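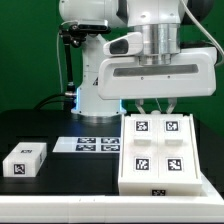

Print this page | E-mail this page

Robot Club: where we are with the storage box task

April 2026

The Pleltine Robot Club has moved on from stacking blocks. Since February the senior group has been working on one job for the arm, which is to open a storage box by the handles on its lids, put a part inside and close it again. It sounds small. It has taken up every session this term and will take up most of the next.

The task comes from the Sendeo Schools Challenge, which we entered for the first time this year. Each team gets the same set of printed markers and the same drawing of the table layout. How the arm finds the box and what it does when it gets there is left to the team. A full run has to be done within 315 seconds, and teams are allowed 3 attempts on the day, with the best one counting.

Most of the early work was on the markers. The arm's program has to know where the box is before it can do anything, and it gets that from the black-and-white squares. The students began by measuring positions with a ruler and typing them in. This worked until someone leaned on the table. They now read the markers at the start of every run and work out the positions from those, and the ruler has gone back in the drawer.
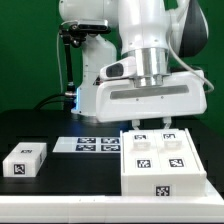 Club leader, Pleltine Robot Club
Design and Technology department

The handles have been the harder part. They are small, and the fingers have to come down on either side without touching the lid. If the arm is a few millimetres out it presses on the handle and the safety stop cuts in. The group split into two to look at this. One half wrote a slow approach, where the arm pauses above the box, checks the marker again and then goes down. The other half changed the order of the moves so that the arm always comes in from the same height. We are now using both ideas together. It costs time, but there is time to spare in the run.

Closing the lids has not been started properly. At the moment the program ends once the part is in the box.

Students keep a log of every run, good or bad, with the program version and a line on what went wrong. The Challenge asks for this and it counts towards the final mark. The log passed roughly 500 entries just before the holidays. Some of the lines are very short ("missed again") and we have asked for a bit more detail from now on.

Thanks are due to Lindex for printing our second set of markers on stiff white board – the paper ones curled at the corners – and to Csizmadia Engineering, who gave a morning to check our wiring and talk to the students about their own work.

The club meets after school in the technology workshop. There are five places open for next term, for students in Years 9 and 10. No experience of programming is needed, but you should be able to come every week, as it is hard to catch up once a run has been changed. Forms are at the school office and should be handed back there, signed by a parent or carer.

Shares: 5 | Comments: 3

Print this page | E-mail this page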